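The case for slow hands

Most of the argument about teaching robots by demonstration is over how many demonstrations you need. Last June I heard two people at Ullbridge put the figure at 3,000 for a simple sorting job and argue over whether to double it. I think they were arguing over the wrong thing. What matters more is who holds the gripper and how long they are given.

I have done this work myself, on and off, for two years. You pick up an object, you put it where it belongs, you let go, and the recording keeps everything you did. If you snatch at a packet because it is five o'clock and the target is not met, the snatch goes in too. A robot trained on tired hands will move like tired hands.

Remote control does not get round this. It adds a delay, and people make up for the delay by waiting and then lunging. Given the choice I would sooner have a person standing at the table with the tool in their hand.

I would also sooner have an ordinary room. Lab benches are too tidy, and the objects on them are all things that are easy to grip.
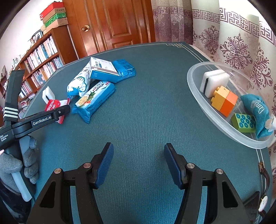
Lok-yiu Yeh

Snack packets and a carton are a fair test, as a soft bag and a stiff box ask for different things from the fingers. Toy bricks in a basin with a bit of knitting are harder again. You have to learn where the wall of the basin is and work beside it, and that takes patience.

So pay people by the hour and drop the daily count. Let them throw away a bad attempt without having to explain it. Six hours of this is too long for anyone, and I would stop well before then.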